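Clendeck Help > Newcomers' Blog Hosting > Closed tickets

Ticket 137
Opened: 11/21/02
Site: Settling in Vummont (blog for people who have moved to Vummont from abroad)
Subject: Posts missing from the May archive
Status: Closed

Reported problem
The May archive page stops after the post on renting a first apartment. The later posts, on opening a bank account and trading in a foreign driver's license, don't show. They still open from a direct link. Readers planning a move have written in asking where the license post went.
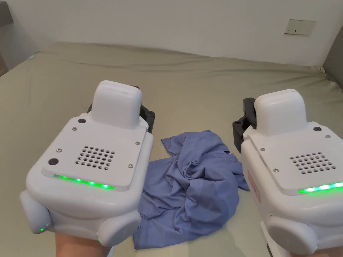 Checked the archive settings first. The page limit was 200 entries, well above what the month holds. Rebuilt the archive. No change.

Looked at the dates next. The author set up the blog before leaving Dizon and kept the day-first date style used there. The site was later switched to month-first. Posts dated after the 12th of the month were being read as having no valid date and left out of the archive.

Reply from author
I changed the date on the license post by hand and it came back. The bank post is still missing. I also have a guest post from another newcomer, on school sign-up, dated the 31st. That one is gone too.

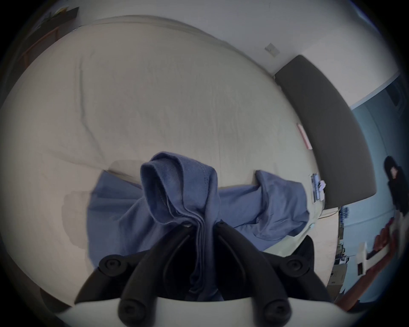
Fix
1. Saved a copy of the blog.
2. Set the date style back to day-first.
3. Ran the Plurkent date converter on all posts, then switched to month-first.
4. Rebuilt the archive and cleared the page cache.

The license post had to be redone by hand, as its date was already month-first when the converter ran. The guest post now shows at the end of May.

Left open
Comments on 2 posts still show the old date style. Moved to a separate ticket.

Author confirms the archive is complete. Closing.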